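How to make supermarket flowers last longer (and look like you spent more)

I buy flowers most weeks, nearly always from the buckets by the door at the big supermarket on Drineck Road, and for years mine flopped within days while my neighbour's went on and on. I finally asked her what she did. Most of what follows is hers, with a few bits I've picked up by getting it wrong.

What you need

A clean vase or a big jug
Sharp scissors or secateurs (mine are old Baron ones, and they've been sharpened so often they're half the size they were)
Sugar
Lemon juice or white vinegar
A drop of thin bleach
An elastic band

Step 1: Wash the vase properly

I mean really wash it! Hot water, washing-up liquid, a bottle brush right down into the bottom. If there's a tide mark from the last lot, leave it to soak with some vinegar for an hour. I used to give mine a quick swill and call it clean, and the water would be cloudy by the next evening.

Step 2: Strip the leaves

Lay the bunch out on the worktop and pull off every leaf that would end up under water. Be mean about it. It looks a bit bald at first, but leaves rot fast and they take the stems with them. With roses I also take off the scruffy outer petals, which are usually bruised from the journey.

Step 3: Cut the stems

Take an inch off each one, at a slant. Woody stems like lilac want a short slit up the end as well. Daffodils are the awkward ones, as they leak a slimy sap that other flowers hate, so stand them in a jug on their own overnight before you mix them in. Don't cut them again afterwards or you'll start the sap off and be back where you began.

Step 4: Mix the feed

If you've got a sachet, use it. If you haven't, stir a teaspoon of sugar and a teaspoon of lemon juice into 300 ml of warm water, add one small drop of bleach, then top up the vase with cool water. Tulips and daffodils I put in plain cold water, and not much of it.

Step 5: Arrange them in your hand

This was the bit that changed things for me. Hold one stem upright between finger and thumb, lay the next across it at an angle, turn the whole lot a little, and add another. Keep going the same way round. You get a spiral, and the heads spread out on their own. Slip the elastic band over where your fingers are, trim the ends level and drop it in. My first 4 attempts looked like a broom, so do keep at it.

Step 6: Look after them

Change the water every other day and snip a sliver off the stems while you're at it. Keep them off the windowsill, away from radiators and well away from the fruit bowl (ripe bananas finish off carnations faster than anything I know). On warm nights in September I move mine to the back porch at bedtime, and I've had a bunch of chrysanthemums go past two weeks that way.

If you're giving them away

Do steps 2, 3 and 5, then wrap a bit of damp kitchen roll round the ends with a sandwich bag over the top. For the outside I use Goltura wrapping sheets. They come in a pack of 50 and I'm still on my first. Fold the sheet off-centre so the corners don't match, stand the bunch in the middle, gather the paper in at the waist and tie it tightly with ribbon. Pull the top edges outwards once it's tied and they'll flare nicely.
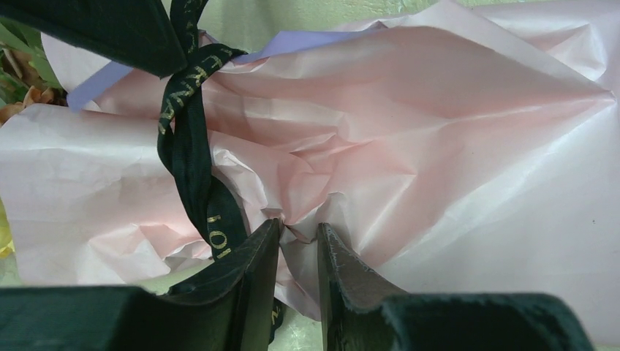

Pale pink paper with a dark ribbon and gold lettering.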